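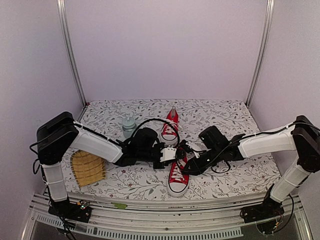

Lurdes Matos wants the cable on the left arm shortened before anything else gets touched. Her note was on my bench when I came in, two lines in pencil, and the second line said the loop will catch on something sooner or later and then I'll be rebuilding a wrist on my own time. She may be right. I left it long on purpose when I wired it, because the last one I made too short pulled its connector halfway out every time the arm reached across. I wrote under her note that I'd look at it after the zero check and put it back on her desk.

Aug 12, 2025

Fendham, all day in the shop. Rain early, then close and sticky.

Started with the zero check on both arms. The left was fine. The right shoulder was off by 2 degrees, the same direction as last time, so it isn't me reading it wrong. I took the cover off the joint and found one of the horn screws had backed out by most of a turn. Cleaned it, put a drop of thread locker on, tightened it in with the short driver and left it alone for 20 minutes while I had coffee. Then I did the other screws on that joint too. They were snug but I'd rather have them all the same.

Zeroed it again. It came up right, and it came up right the second time.

After that the rail. Each base sits on the front rail and I went over the bolts with the wrench. One of the right-hand ones moved a little. I marked all of them with the paint pen so I can see next time whether they've turned. Should have done that when we first put the cell together back in November, but we were in a hurry then and the pen had dried up anyway.

Dultetti called late in the morning about the spare joint we ordered. It's still in Flulton. They say it went to the wrong building and somebody signed for it. I gave them the order number, which ends in 1335, and the man read it back to me wrong, and I said it again. He'll call back. I wrote down the time in case he doesn't.

Lunch at the bench. Cheese sandwich and the last of the plums.

Then the grippers. I had the right one apart on a rag for most of an hour. Grit in the slide, not much. Brushed it out, a very thin wipe of grease, back together. It had been closing with a small hitch near the end and the hitch is gone, or at least I couldn't feel it by hand. I'll see what it does after a few days of real use. The left one I only wiped down and checked for play in the jaws.

The last part of the afternoon was setting the meeting point. Both arms have to come in from their own corners and stop with the tips close together over the middle of the table and not touch. If the right shoulder has been drifting, then the meeting point has been drifting with it, and whatever we saved before is no good. I threw out the old positions and taught them over.

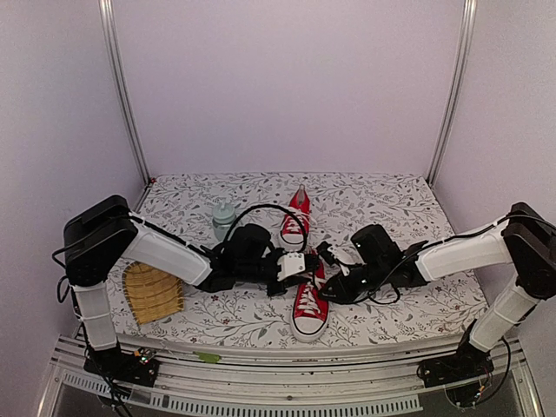
I did it slowly, one joint at a time, left arm first and then the right one up to it. The wrist is the fussy part. A small change there moves the tip more than you expect. I ran the approach 19 times at low speed with my hand on the stop button. On the fourth run the tips brushed, so I backed the right arm off a hair and saved it again. No contact in the runs after that. I haven't tried it at full speed. I was tired by then and it can wait for the morning.

Came back to the cable at the end. I watched it through the whole reach, standing at the side and then crouching down at the front. The loop on the left stands up high over the wrist and I can see why Lurdes doesn't like it. I don't want to cut it. What I think I'll do is clip it to the upper link farther along and take up some of the slack there, which leaves enough for the wrist to turn. If she still wants it shorter I'll make up a new one and keep the old one in the drawer.

The right one hangs underneath. She didn't mention it. I'll clip that one too while I have the bag open.

Needed for tomorrow: small clips, a new tube of thread locker (this one is nearly flat), lint-free wipes. The hex driver with the green handle is missing again.

Swept up, turned the power off at the wall, wrote the new zero values on the card and put the card back in its sleeve. Home late. My sister called from Bragança while I was making supper and we talked until the rice stuck. Ate it anyway. To bed with the window open.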